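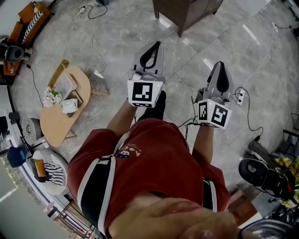
Notebook p. 82

26th February. Living room corner, layout check with Cremilda.

Oval coffee table stays where it is for now, slatted wooden chair next to it. Tissue box, tray and the vase of artificial flowers all live on the table. The white frame is tilted on the tray. I would like it on the dark cabinet instead, but Cremilda wants the cabinet top kept clear until the Hustby lamp arrives.

Striped cushions: one on the brown leather sofa, one on the white armchair along with the tan one. Povilas asked for both striped ones on the sofa. Not decided.

Thin white cables on the tiles by the cabinet need taping down – same for the power strip lead. Ordered 23 m of floor tape from Brinberg.

Lighting next. The long fluorescents are still the only plan for this room, and they make the gray tiles look colder than in the Lapiņa drawing. Povilas suggests warm tubes, 3000 K. Ask for a price on one before changing the lot.
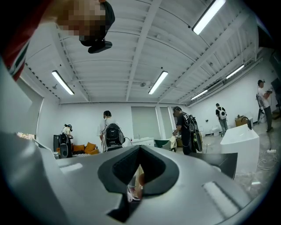
Ceiling fixtures and back wall.

Walls left plain white for now. Paint samples with Cremilda, see p. 278 of the old book.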